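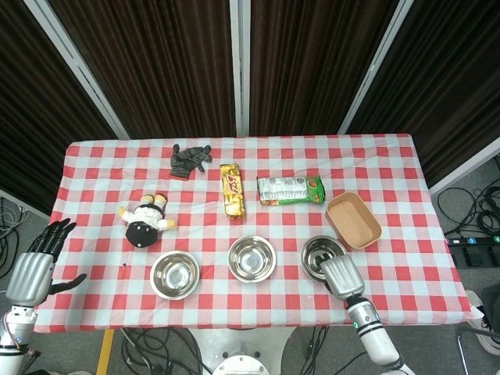
*Glove and snacks on the checkered cloth*

# Lerngate hauler: is the Mackay refit worth it?

**dustlane_7**

Running a Pidora-era campaign and my crew just got enough credits to leave the starter ship behind. They're looking at a used Lerngate hauler. The sourcebook lists the stock hold at 700 tons and the Mackay refit at 2260, but the refit loses the dorsal turret. Has anyone flown it at the table for more than a few sessions?

**orrin_tam**

We had one for most of a campaign. The hold is great on paper. You'll never fill it unless the GM hands you bulk contracts. What hurts is the turn rating. Two pirate skiffs got behind us on the Stidance run and we had nothing to shoot back with. Keep the stock version.

**keelhaul**

Disagree. The refit was built for convoy work and the book says so in the ship entry. If you fly it alone through Stidance, that's on the crew. In convoy it pays for itself fast.

**orrin_tam**

Most player groups don't fly in convoy. Four people and one ship is the normal setup.

**keelhaul**

So hire an escort. The rates are on page 111, same chapter as the docking fees.

**vantrice**

Small correction, the 2260 figure is from the first printing. Second printing changed it to 2390 and added a line saying the forward crew cabin is removed to make room. That matters if you have more than four characters.

**dustlane_7**

Mine is first printing. We have five characters, so somebody would be sleeping in the hold.

**vantrice**

Then I'd ask your GM which printing counts. Ours used the bigger hold and let us keep the cabin, but that's a house rule.

**bluntnose**

I don't think the second printing number is right either. The deck plan didn't change between printings, and if you count squares there's no space for it. I treat the hold as 2260 and leave the cabin where it is.

**vantrice**

The plan isn't to scale. It says so under the key.

**bluntnose**

It says "not all fittings shown." Different thing.

**dustlane_7**

I am the GM, for the record. Leaning toward stock hull with the turret, and the refit as something they can buy later at the Pidora yards. Does the book give a yard time for it?

**keelhaul**

No, only a price. We used six weeks.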